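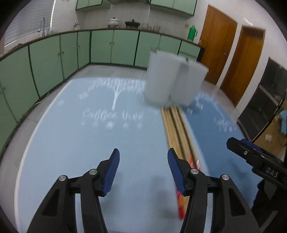 A bundle of wooden chopsticks on the table

About the Ustville Sky Society

We're a small, friendly astronomy club on the hill above Ustville, started by Spyros Athanasiadis and two neighbors who wanted a better look at Saturn (and got one, on the very first night!). These days we have 110 members, a 125 mm refractor we all call Borkeo, and a library shelf that keeps growing whether we like it or not.

We open the dome on clear Fridays, and every June we drive out to Istolberg for the dark skies and a good long potluck. Beginners are always welcome, so come on up and bring a warm coat.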